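Forum: Home & Garden > Worm Bins and Composting
Thread: Switching from a wood bin to a molded one, worth it?

dustpan_hal
May 21, 2021
My wood worm bin is coming apart at the bottom after two winters in the garage. I built it out of leftover fence boards and the corners have opened up enough that I find worms on the concrete most mornings. I can rebuild it or I can buy a molded one. The two I keep seeing mentioned are the Kendeck and the bigger Wutov. Has anyone gone from wood to molded and been glad they did? I have 2,000 worms at a guess from the seller's bag, plus whatever they have added to that.

mulchpile
Went from wood to a Kendeck in March. Glad I did. It's lighter, I can hose it out, and the worms stay where I put them. The main thing to know is that it holds water. In wood you can get away with throwing melon rinds in every day because the boards soak some of it up and the rest evaporates. In a molded bin it all goes to the bottom. I add twice the cardboard I used to.

rootcellar_9
I'd stay with wood. I had a molded bin for a year and lost most of the worms in one hot week. Wood breathes. If the corners opened up, that's a building problem and it can be fixed with better joints. Fence boards are usually thin and cup badly. Use thicker stock.

mulchpile
Heat will kill worms in wood too if the bin is sitting in the sun. Where was yours?

rootcellar_9
On the porch. Shade until mid afternoon.

mulchpile
Then it was in the sun in the afternoon.

rootcellar_9
The wood one sat in the same spot for three summers before that with no losses. I'm only telling him what happened to me.
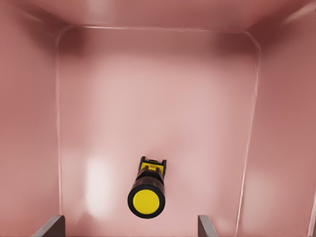 tansy_row
Drainage is what I'd decide on before wood or molded. A bin with no way for liquid to get out will go sour whatever it's made of, and you'll smell it before you see it. Look at the inside with nothing in it before you buy. The shape I like has a broad flat floor and rounded corners where it meets the walls. Square inside corners are where wet food packs in and goes bad, and you can't get a trowel into them properly. With a rounded corner you run your hand along the seam and it comes clean. Flat floors do need holes, though. I drill quarter inch ones in a row down each side and set the bin on bricks over a tray. Sloping walls help at harvest time too, everything slides out when you tip it.

dustpan_hal
Good point on the corners. The corners in mine are exactly where the black slimy stuff collects. How many holes are you drilling?

tansy_row
5 to a side on a bin the size of a storage tote. Put window screen over them or you'll be back to worms on the concrete.

gritandgravel
Don't bother with screen. It clogs in a month and then you have no drainage and don't know it. Leave the holes bare and put a couple inches of shredded cardboard over the floor before anything else goes in. Worms that go down into the tray are leaving because something is wrong up top, usually too wet or too much citrus.

tansy_row
Mine hasn't clogged. I use the coarse aluminum kind and rinse it when I harvest.

gritandgravel
Could be the difference. I used fiberglass.

pennybed
What does the Wutov cost now? I paid $75 for mine and thought that was high for what is basically a tub with a lid. The lid on it is good, I'll say that. The spigot is not. It plugs with castings and I ended up taking it off and leaving the hole open.

mulchpile
Same price the last time I looked. The Kendeck has no spigot at all, so nothing to plug.

rootcellar_9
For $75 you can buy very nice lumber.

dustpan_hal
Not around here this spring. I priced boards yesterday, and that's part of why I'm asking.

rootcellar_9
Fair enough. I haven't bought any since last year.

dustpan_hal
I think I'll get the Kendeck, drill it, and keep it on the north wall of the garage. Should I move the old bedding over or start fresh?

tansy_row
Move half of it, with the worms in it, and make up the rest with damp cardboard. Leave them alone for a week before you feed. Keep the lid cracked and a light on the first two nights or they'll climb the walls.

gritandgravel
Agree with all of that. Skip the slimy stuff from the corners, put it in the outdoor pile.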